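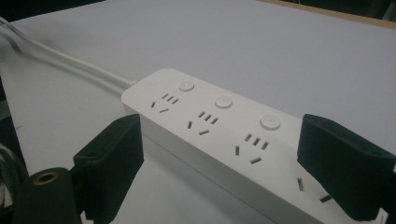

Search this magazine Enter keyword Go

The quiet hours of the electricity meter

2026-08-20 – By Moushumi Bandara

When my neighbor Georges Aoun received his electricity bill in June, he read it three times at the kitchen table and then he came to knock on my door. The bill was for 2,430 kilowatt-hours, which covered the half year. He lives alone, he cooks with gas, and he is away in his daughter's house almost every weekend. "Who is using it, then?" he asked me, and he looked at my ceiling as if somebody lived there.

I have written about housing for many years, but I had never followed one bill from the paper back to the wall. So I proposed to Georges that we do it together. He agreed, with the condition that I would not laugh at his freezer.

The freezer stands in the corridor. It is older than his grandchildren and it keeps, on the day I looked, two loaves and a bag of peas. Next to it there is a radio which has been turned to the same station since he moved to Ketetti Street. In the living room are the television, its box, a second box which belongs to a subscription he stopped, and a lamp with a transformer that is warm in the hand even when the lamp is dark.

We borrowed a small meter from the library in the Gider quarter. You put it between the wall and the appliance and you wait. It is slow work. Georges wrote the numbers in a school notebook, with the hour beside each one, and in the evenings he read them to me by telephone. 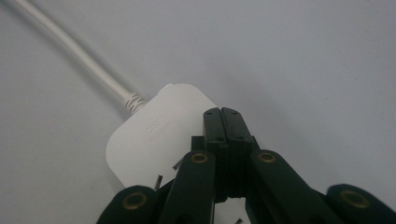

Home and Money Department

After 7 days we had enough pages to see a pattern. The freezer was the biggest eater, as we both suspected, but the old subscription box surprised us. It used almost the same at four in the morning as at eight in the evening. The water heater I had expected to be worse. It was set very high, and Georges did not know that it had a dial, because the dial is behind the towels.

His building is from the time when electricity was cheap here and the Kaltance dam was new. People of his age remember the opening, with music and free lemonade. They were told to use the current, that it was modern to use it. I think this stays in a person. Georges turns off a dripping tap from two rooms away, but a small red light does not disturb him at all.

The Munshi cooperative, where he buys his power, gives a lower price at night for those who ask for it in writing. He had lived there 40 years and had not asked. We wrote the letter together. The answer took six weeks and came with a form, and the form wanted a number that is printed only on the meter in the cellar, behind the bicycles.

He has given back the subscription box now. The freezer stays. He bought more peas, he told me, so that it would have some reason to work.

Related articles
What your water heater dial means
Night rates: how to write the letter
Living with an old freezer
Letters from readers: bills we did not understand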